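Shared Kitchen Notes: Care of the Dish Rack 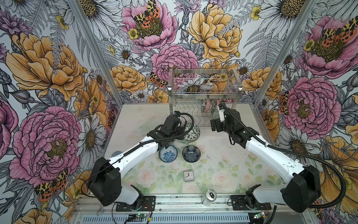

Dish rack and bowls, Sumville residence kitchen.

Residents are reminded that the wire dish rack is intended for short-term use. Small bowls should be stood on edge between the wires of the lower tier, and larger pieces placed in the upper basket. Glass bowls are to be dried by hand and returned to the cupboard.

Beverage cans, clocks and other personal items should be removed from the table before 5 p.m. each day. Dishes left for more than 2 days will be moved to the shelf in Room 203, where they may be collected from Endang Pangaribuan, Residence Services.

The revised kitchen guidelines adopted in October remain in effect.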